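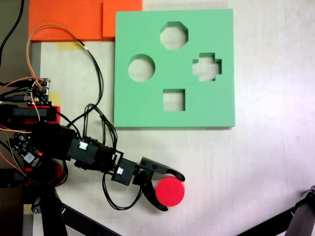
Chapter 5: Shapes, Holes and What Fits

By the Fovlow textbook desk
October

Start with a board and a block. One foam board, pale green, four holes – octagon, circle, cross, square. One red disc. Plenty to fill a chapter. You'll make your own board in the workshop at the end, so read this part first, even if you want to skip to the cutting.

Key words for this chapter: outline, face, edge, clearance, rotation. Write them down now. Definitions come up as we go.

First question. Which hole takes the disc? Easy, the round one. Now say why without using the word "round." Harder. Try "same width whichever way you measure it through the middle." Good start, keep that.
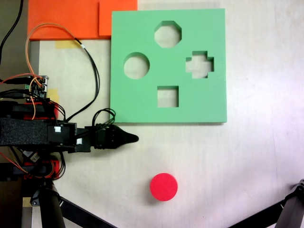

Outline next. The outline of a hole is the line you'd get running a pencil around the inside. Eight straight sides for the octagon. Four for the square. The cross has twelve, which most people get wrong the first time becuase they count the arms and stop.

Rotation. Turn a square block a little and it jams. Turn it 90 degrees and it drops back in, same as before. An octagon needs only half that turn. A disc doesn't care – turn it any amount you like. We'll come back to this in the section on symmetry, with the Bunau tiles.

Clearance is the gap between block and hole. Too little and the block sticks, too much and the wrong shapes start going in. Foam squashes a bit, so it forgives small mistakes. Wood won't.
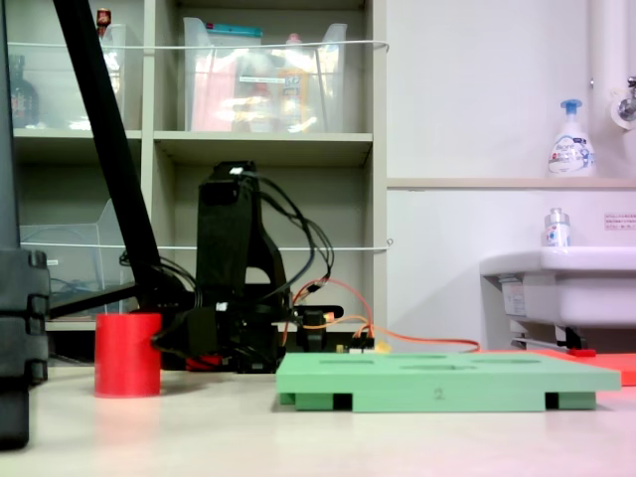
A word on your work table. Clear it, at least the middle. Light top if you have one, dark foam if the top is light, or the other way around, so edges show up. Tape down any loose sheet before you trace on it. Soap and a sink close by are handy, marker ink gets everywhere. Lids on the storage boxes, small blocks roll.

Depth matters too. A disc has a flat face and a low side wall. Lay it flat and you see a circle from above. Stand it on it's side and the outline from above is a rectangle. Same block, two outlines, and only one of them goes cleanly in the round hole.
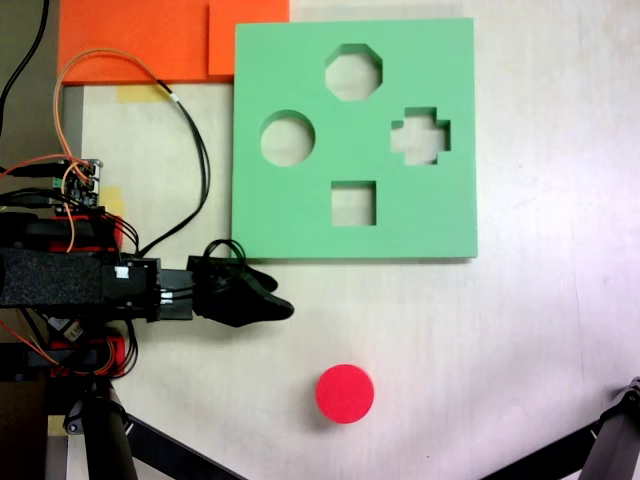

Before you go on, try these with paper. Draw a circle 40 mm across. Draw the smallest square it will go through. Then the biggest square that will go through the circle. Keep both drawings for the Lorkavura exercise, you'll need them for the clearance table.

Cutting starts on the next page. Foam sheet at least 200 mm square, sharp knife, steel ruler, cutting mat underneath.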